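Darnano TL-2 Leader Arms: Long-Term Review

Reviewed by Haruto Tsuchiya

Reviewed: Darnano TL-2 bimanual leader kit, desk mount, with Lorix recording software
Used for: demonstration recording on a two-arm cell, sorting and handover tasks
Time in use: 26 weeks
Supplied by: purchased

The TL-2 is a pair of small passive arms that an operator holds and moves. Each joint has an encoder, and the readings are sent to a full-size arm, which follows. The operator closes a trigger to close the gripper. Lorix runs on the workstation, records both sides along with the camera streams, and writes one file per demonstration.

We bought the kit to replace hand guiding. In hand guiding the operator puts the arm in free-drive and pushes it through the task. That works well for one arm. With two arms it needs either two people or one person with a long reach, and the operator's sleeves end up in every camera view. The TL-2 moves the operator to a desk and leaves the cell to the arms.

Setup

The leader arms arrive assembled. Each one clamps to the desk edge with two screws, and the clamps accept any desk we tried except one with a rounded front. Wiring is a single cable per arm into a hub, and the hub goes to the workstation. The printed guide covers this in a page and is correct.

Joint mapping took longer. The leader links are shorter than the follower links, so the mapping file has to state the offsets for each joint, and the sign conventions in the supplied template did not match our followers on the wrist. Rahel Danzer found the error by moving one joint at a time at reduced speed, and I recommend doing the same before enabling full speed. Darnano's support answered our question within a day and sent a corrected template. The download page still had the old one when I last looked.

Zeroing is done with a pin and a hole in each leader base. It must be repeated after the hub loses power. The procedure takes 3 minutes for the pair if the pins are where you left them.

Feel

The leader arms are light and have low friction in the first four joints. The wrist joints are stiffer than I would like. On short, fine movements the stiffness causes a small step at the start of motion, which the follower reproduces. Lorix has a smoothing filter that hides the step, at the cost of added lag. We run the filter at its lowest setting.

Gravity compensation is by springs. It is adequate with the arm near the middle of its range and poor near full extension, where the leader sags unless held. Operators who let go to scratch an ear will see the follower drop with it. A foot pedal that freezes the followers is sold separately. It should be in the box, and I would not run the kit without it.

There is no force feedback. The operator judges contact by eye, from the cell directly or from the monitor. For bins and rigid boxes this is sufficient. For soft packaging it requires practice, and the recordings made in the first week by any new operator should be treated as practice.

Handover work

Most of our recording has been on sorting packaged toiletries between bins, with both arms sharing the space over the table. Tubes are the useful case. They deform, they have a flat end and a round end, and a grip that is good for lifting is often bad for placing.

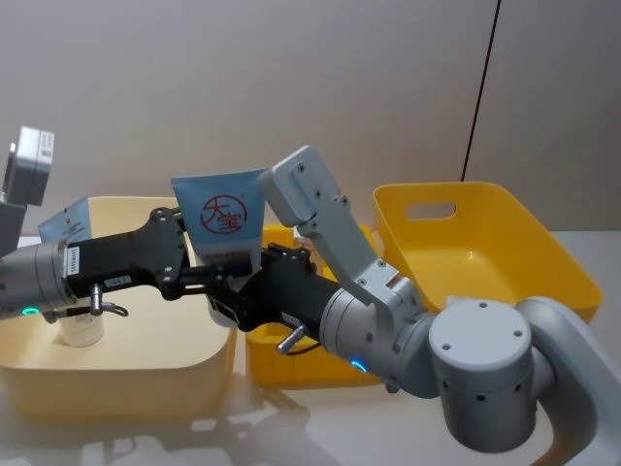 Both grippers at the light-blue 大宝 tube, cream bin at left, yellow bins behind.

Close work of this kind shows what the kit does well. The two leaders can be brought together until the operator's hands nearly touch, and the followers keep the same relation without drifting. With our previous arrangement, two gamepads, operators moved one arm, stopped, then moved the other. With the TL-2 they move both together after an hour or so, and the recordings have fewer pauses.

It also shows the main weakness. The leader handles are smaller than the follower grippers, and nothing on the desk tells the operator that a gripper body is about to meet the other one. Lorix can be given a keep-out distance between the arms, but any distance large enough to prevent contact also prevents a handover. We switched it off for handover tasks and reduced the speed limit. Arif Santoso added a tone that sounds when the computed distance falls below a threshold, using the scripting interface. The tone helps new operators. Experienced ones mute it.

Camera placement matters more than the manual suggests. A head-height view from behind the arms is natural to steer by, but the wrists and forearms cover small items at the moment of grasp. If your followers carry wrist cameras, put those streams on the operator's monitor as well. Lorix supports this, though the layout resets whenever a stream is renamed.

Recording software

Lorix is plain and mostly reliable. Start and stop are on the leader handles, so the operator can keep hold of both arms between attempts. Each recording can be marked good, bad or unsure with the same buttons. The unsure mark has turned out to be the most useful of them, as it gives the person reviewing the files a short list to begin with.

Our present set for the tube task is 479 recordings, made by three operators. Zahira Liem reviewed all of them. Her notes on the software were as follows: scrubbing is fast, the two arms can be plotted on one axis, and there is no way to trim the start of a recording without exporting it. The last point is a nuisance. Operators tend to hold still for a moment after pressing start, and a policy trained on untrimmed files may learn to hold still too. We trim with a script.

Timestamps are taken on arrival at the workstation. The joint readings and the camera images therefore carry different delays. The offset can be measured by tapping a follower on the table and comparing the joint trace to the video, then entered in the settings. It held steady for us until we changed the hub cable. Measure it again after any change in wiring.

One file was lost in the period of this review, when the disk filled. Lorix gave no warning before it did. Version 3 adds one.

Durability

The left trigger spring lost tension after four months and the gripper no longer opened fully on release. Darnano sent a replacement spring without charge, and fitting it meant removing a cover held by very small screws. The clamps have marked the desk. The cables have no strain relief at the hub end, and we tied ours down after Irfan Siregar caught one with a chair. Nothing else has worn to a degree I can measure.

Alternatives

The Vodovetti handheld unit is a tracked grip with no arm attached. It is more comfortable over a long session and easier to store. It tracks the hand only, so the follower's elbow goes where the solver sends it, and in a crowded cell with two arms that was a problem on most attempts. For a single arm with open space around it I would choose the Vodovetti.

Hartono sells a powered leader pair with force feedback. We had it on loan for a short time. Contact with soft items was much clearer through the handles, and new operators crushed less. It needs its own power supply, a heavier desk, and a safety review of its own, as the leaders can move under power. The price is well above the TL-2. A group working mainly on insertion or assembly should look at it first.

Hand guiding remains the cheapest method and I still use it for single-arm tasks with few steps. The data is clean because the arm records its own motion, and there is no mapping to get wrong.

For and against

For: good two-arm coordination, simple wiring, controls on the handles, readable file format, responsive support.

Against: stiff wrists, sag at full reach, pedal not included, arrival timestamps, no trimming, wrong template on the download page.

Recommendation

Suitable for groups recording bimanual pick, place and handover tasks at moderate speed. Budget for the pedal and for a day spent on joint mapping. Not suitable for work where the operator has to feel contact. We have ordered a second kit for the other cell, with the longer handles, and I will add a note on those once they have had some use.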